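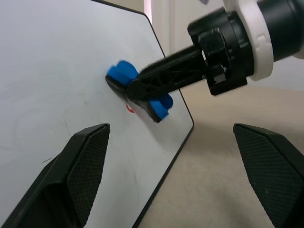
4. Written handover at the two plants

4.1 Setting and material

The material in this section comes from two workplaces that run through the night. Nellis is an industrial bakery that supplies bread and rolls to grocery stores. Eltia is a laundry that washes and presses linen for hotels. The two have little in common as businesses, but both change crews early in the morning, and in both the outgoing crew is usually gone before the incoming crew has settled in. At Nellis the overlap is ten minutes on paper and often less. At Eltia there is no paid overlap at all.

Handover at both plants runs through three channels. There is talk, mostly in the locker room or by the time clock. There is a bound logbook, which the shift lead signs. And there is a dry-erase board near the work area, on which anyone may write. Earlier work on shift change has dealt mainly with the first two. Grewal treated the logbook as the main carrier of information between crews and gave the board a single paragraph, calling it a "convenience surface." Stendholm, writing on repair crews, noted that boards were read more often than logbooks but did not study what was put on them.

Entries were copied by hand into a notebook at each crew change over six weeks. An entry was taken to be any word, number, or drawing that a worker could point to as one message. Where two workers disagreed about where a message ended, the reading of the person who had written it was used, if that person could be found. In all, 329 entries were copied. Permanent parts of the boards, such as ruled columns and taped labels, were left out.

Most of the copying was done by Seija Peltonen, who had worked at a laundry before and knew the names of the machines. The bakery took longer to learn. In the first week at Nellis several entries were copied correctly but filed under the wrong kind, among them "proofer 3 lazy," which was first taken as a complaint about a person. These were moved once the mistake was found.

4.2 What gets written

The entries fall into four kinds: the state of a machine, the state of stock, a change to the day's order, and messages to people. Machine entries were the most common at both plants. They are short and rarely name a cause. "Dryer 4 slow" and "slicer ok now" are typical. A reader who does not already know that the slicer had been down learns very little from the second, and the incoming crew often did not know. In interviews, workers on the morning crew said they read such notes as a sign that someone had been dealing with the machine and that it might be worth going easy on it.

Stock entries differed more between the plants. At Nellis they gave amounts, usually of flour, yeast, or bags. At Eltia they named only what was missing, and the word "no" was left off. A line reading "king flats" meant that there were no king-size flat sheets ready to send. New hires at Eltia misread these lines in both directions. One had loaded a cart for a hotel on the strength of such a line and found the shelf bare.

Messages to people were the smallest group and the one workers most liked to talk about. They included requests to swap a shift, thanks, complaints about the microwave, and a long exchange about a missing jacket, carried on between two people who worked opposite nights and had not met. Supervisors at both plants said the board was not meant for this. None of them erased it.

4.3 Erasing

The logbook keeps everything that is put in it. The board does not, and for our purposes this is the main difference between them. Figure 2 shows a board of the general type discussed here, with a felt eraser against it and faint gray smudges on the white surface. Workers described marks of that sort on their own boards as "old news," and a few claimed to be able to read them. We did not test this.

Three practices of erasing could be told apart.

The first was wiping on reading. A worker read an entry addressed to the crew, acted on it, and removed it. This was common at Nellis, where the lead baker on the early crew expected the board to be clear by the time the first trucks were loaded. Its weakness is plain enough. When an entry was gone, the rest of the crew could not tell whether it had been dealt with or had never been there.

The second was wiping to make room. At Eltia the board was narrow, and entries were removed when a new one needed the space. The oldest entry was not always the one to go. Workers chose lines that looked settled, or lines in handwriting they did not recognize. Entries by long-serving staff lasted longer than entries by temporary staff, whatever they said. One pressing-room worker, asked why she had left a line about a broken cart wheel in place well after the wheel was replaced, said that it was Ray's line and he would take it down himself.

The third was partial wiping, in which one word or digit was removed and another put in its place. Stock amounts at Nellis were kept up in this way through the night, so that a line begun by one person might be finished by someone on another crew. Such lines were trusted more than fresh ones. Workers said that a number sitting in a smear had been checked – a clean number might have been written from memory.

4.4 Board and logbook compared

To see how much passed from one channel to the other, each copied entry was checked against the logbook for the same shift and the shift after it. Of the 329 entries, 88 had a match in the book. Machine entries were the most likely to be matched, and messages to people had no matches at all, as would be expected.

It would be easy to read this as a failure of the logbook, and the plant manager at Nellis did read it that way when shown the count. We are less sure. Many of the unmatched entries had a useful life of a few hours, and there would be little point in signing for them. A second group is harder to set aside. These were faults that came back: the slow dryer at Eltia, a door seal at Nellis, a scale that drifted on Sunday nights after the weekly cleaning. Each was written on the board several times, by different people, and wiped each time. The logbook held one mention of the seal and none of the scale. When the maintenance contractor asked how long the scale had been drifting, the lead answered from memory and was corrected by two others, who also disagreed with each other.

Grewal's account would have the logbook pick up faults of this kind at the second or third report. For that to happen, someone has to notice that a report is the second or third, and the board removes the means of noticing. The night crew at Nellis had partly solved this by adding a small tick beside a machine note each time it was rewritten. The morning crew did not know what the ticks meant and wiped them with everything else.

Section 5 takes up the ticks in more detail, along with the taped labels that were left out of the count.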